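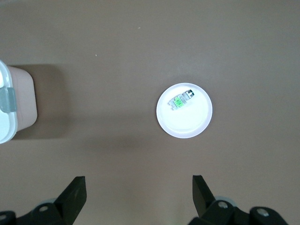
Setting up the bench for small-part recordings

Tips for anyone taking a turn at the Hopkin bench, where we record examples for the Senau pick-and-place model. Most of them come from the first 500 recordings. Last updated June 17, 2022.

Clear the table first

Wipe the tabletop with a damp cloth and let it dry before you switch the arm on. Small white specks of dust are easy to miss on a brown surface. They don't spoil a recording, but they build up over an afternoon.

Use a plate for small parts

A connector or terminal block sitting on a bare table is hard to find again if it gets flicked. A small white plate with a slightly raised rim keeps it in one area, and grey plastic with a bright green label shows up well on it. Leave a finger's width between the part and the rim. If the fingers touch the rim, stop, back off and start over.

Change the angle every time

Turn the part a little between recordings. Lay it on the diagonal, then square, then on the other diagonal. Move it to a different part of the plate as well. Our first batch had nearly everything in the centre, and the model reached for the centre no matter where the part was. Wanpen Boonchu went back and redid 187 of them.

Keep the storage box well off to the side

A snap-lock food container is fine for holding parts. Leave a wide stretch of bare table between it and the plate, and close the latches before you record. Shift the box now and then so the model doesn't learn to steer by it. Watch its shadow too. Some shadow on the table is useful variety, but a hard line across the plate makes the rim difficult to judge.

Check the fingers

Open the gripper fully before you approach. Come in slowly with one finger on each side of the part, and close on the plastic body, not on a metal end. Look over the bolts on the brackets at the start of each session and snug up any that have worked loose. Wipe the finger tips every 7 recordings with a dry cloth.

Keep the bad ones

A missed grasp is still worth having if it is labelled as a miss. Save it to the separate folder in Clikden and write a short note, such as "slipped on lift" or "hit rim". Don't trim the end off. Nivaldo Assunção goes through the notes before each training run, and one plain line is enough for him.

When to stop

Take a break when your hands get jerky on the controls. Tired recordings look tired, and the model copies the wobble. We are aiming for more than 600 good ones by December, so there's no need to rush a session.

Put the plate and the parts back in the box and park the arm before you leave.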